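Progress report on the Faltum account safety project
Prepared for the Obeidat Fund
Covering the second half of the grant period, through June

Dear friends at the Fund,

Thank you for your patience while we pulled this together. We had hoped to send it in May, but the last round of partner interviews ran long (people had a lot to tell us, which we were glad of), and it seemed better to wait and give you the whole picture at once.

You will remember that the project set out to help small newsrooms and community groups protect themselves from targeted phishing: the sort of message that is written for one person, mentions a real colleague or a real meeting, and asks for a password or a quick click. When we wrote to you last we had signed up our first partners and had a rough version of the reporting tool, Pravau, running on our own mailboxes. A good deal has moved since then.

Partners

We are now working with 31 organizations, most of them with fewer than a dozen staff. Six of these are exile newsrooms, which was the group we most wanted to reach and the one that took longest to say yes. They have been approached by many well-meaning people with tools over the years, and they wanted to know who would read their reports, where the data would be kept and what we would do if somebody asked us for it. We ended up rewriting our data policy twice on the strength of those talks, and it is a much plainer and stricter document now. A copy is in the appendix.

Two groups that had planned to join have put it off until the fall, one on account of an office move and the other while it looks for a new IT contractor. We are keeping in touch with both.

Reports received

Partners forwarded 1184 suspicious messages to us during the period. By far the largest share were ordinary spam or bulk scams, and we answered those too, since a person who takes the trouble to forward something deserves to hear back. The ones that matter most to this project were a smaller set of fake sign-in pages that had clearly been built with one organization in mind. Several copied the partner's own logo and staff page. We have been passing these on to the hosting companies, with mixed results – some pages came down the same afternoon, and others stayed up for days while we wrote again and again.

Our promise to partners is a first reply within 30 minutes during working hours. We have mostly kept it. The weak spot is early morning, when our partners farther east have already been at their desks for hours and our rota has only one person on it. We would like to talk with you about moving a little of the travel money to cover a second early shift.

Training

The sessions in Drerklow went ahead in spring as planned, and they were a pleasure. We had worried that a full day on passwords and security keys would send everybody to sleep, so we cut the slides way down and spent most of the time setting up people's own accounts with them at the table. It was slow going, and there was one long stretch after lunch when three people were locked out of their email at once, but everyone went home with a working key and a spare. We plan to run every session like this from now on.

What has been harder

The phone version of Pravau is behind schedule. We underestimated how many partners read nearly all their mail on older phones, and the reporting button does not behave on some of them. The developers have set aside new features until it does, so the dashboard we described in our proposal will come later than we said. We are sorry about that, and we do think it is the right order to do things in.

Translation has also cost more than we budgeted. The guides have to be checked by someone who knows the subject as well as the language, and such people are busy and should be paid properly.

Next steps

Over the summer we will finish the phone fixes, bring in the two waiting groups if they are ready, and publish a short guide to fake sign-in pages that anyone can use. The spending table follows under separate cover. Please do call if anything in it looks odd or if you would like to sit in on a partner meeting. You would be very welcome.

With warm thanks,
The Faltum project team
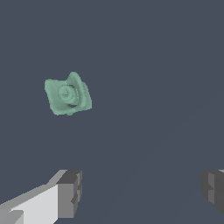 Pale green folded form on slate blue-gray, computer rendering.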